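Quartey annotation tool, 12 weeks in

3.5 out of 5

Using Quartey to label grasp clips before they go into policy training. Came over from Stodia. Import is fast, timeline scrubbing finally smooth, 24 clips open at once and no crash. Auto-segmentation decent on boxes, poor on anything shiny or crumpled, so bags and wrappers I still fix by hand. Hotkeys great. Export to our planner format took 8 lines of script, fine.

Bad stuff: undo forgets everything past 16 steps. Object tags dont carry over between clips. Docs thin.

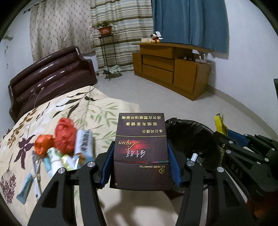

Liqun pack held upside down, bin bag right behind it. Tagged "box, inverted".

Would buy again, but wait for the July update if you need shared tags.

W. Wieczorek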